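Giving up the snack drawer (mostly)

So I've been off the afternoon snack thing since February and a few of you asked how it's going, which is sweet, because I figured everybody skipped that post.

Quick recap if you did skip it. I work from home, my desk is 7 steps from the kitchen, and by three o'clock every day I was standing in front of the snack drawer eating crackers out of the sleeve like a raccoon. I wasn't even hungry! I was bored, or stuck on an email, or avoiding a phone call. I kept a little log for a week and one day I got up six times. Six! For a Fastance contract that needed maybe two hours of work.

My first idea was to stop buying snacks altogether. Terrible idea. I lasted four days and then ate half a bag of chocolate chips meant for baking, standing up, with the pantry door open. Kieran walked in on me and very kindly walked back out.

What did work was setting a time. I eat one real snack at 3:15 and I sit down for it. Sitting down is the part I fought the hardest, and it's the part that's made the difference. I make tea, I put the food on a plate, and the phone stays on the desk. The first week it felt like detention. Now I kind of look forward to it, and if I get the itch at two I can tell myself it's coming. 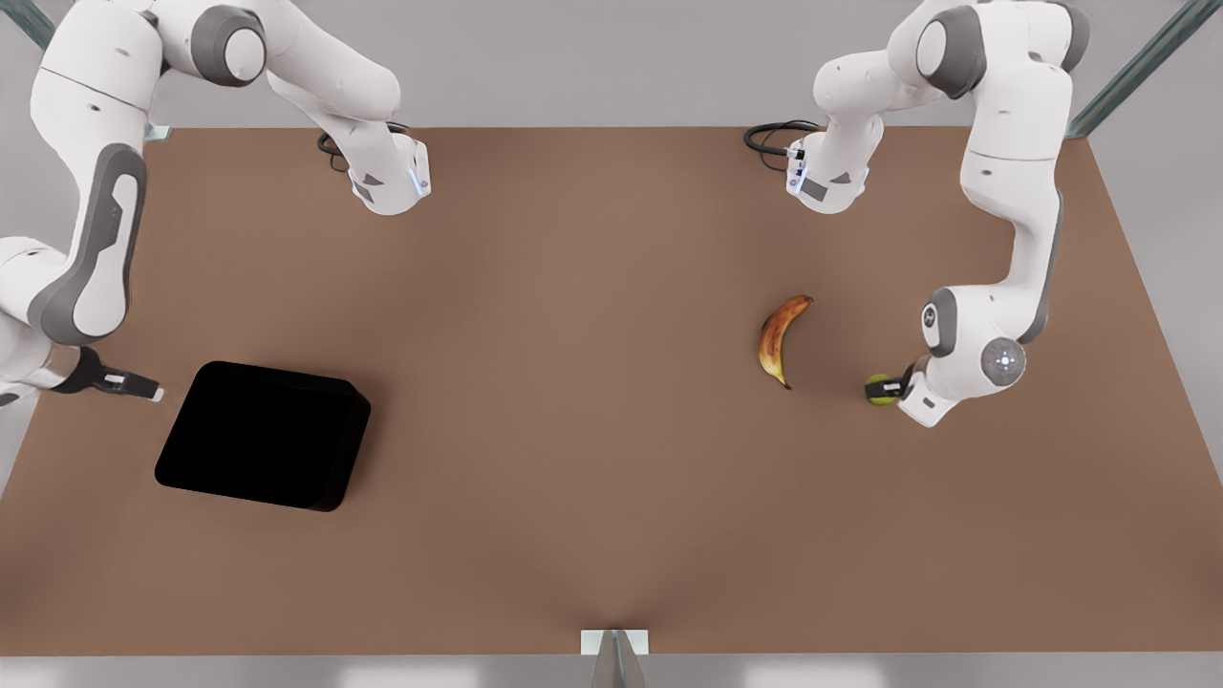
The other thing is that fruit has gotten a lot more interesting to me, and I say that as someone who grew up on canned peaches and suspicion. I've been slicing an apple and putting salt on it, which my grandmother used to do and I always thought was disgusting. Grandma, I'm sorry. Pears with sharp cheese are great too. Grapes straight out of the freezer are fine but hurt my teeth.

Money-wise, I went back through my grocery receipts because I'm that kind of person, and I had spent $147 on crackers, chips and those little yogurt pretzels between Christmas and the end of January. On me! Kieran doesn't even like the pretzels. I would have guessed forty bucks, tops.

I haven't been perfect. We had his sister's kids over for a long weekend and the drawer got filled right back up, and after they left I finished everything in it over two evenings (cheese puffs, fruit leather, something shaped like dinosaurs). I also can't do the one-snack thing on days when I'm driving. There's a gas station on the way to my mom's with a warm pretzel case and I'm not going to pretend I go past it.

A reader emailed to ask if I've lost weight. No idea, I don't own a scale and didn't start this for that. I do sleep better and I'm hungry for dinner again, so Kieran gets an actual meal now instead of me picking at toast and saying I had a late lunch.

Next I want to do something about my coffee, which is a whole other mess. If you've cut back without getting the headache, please leave me a comment and tell me how you did it. I'm up to four cups and the last one is at five.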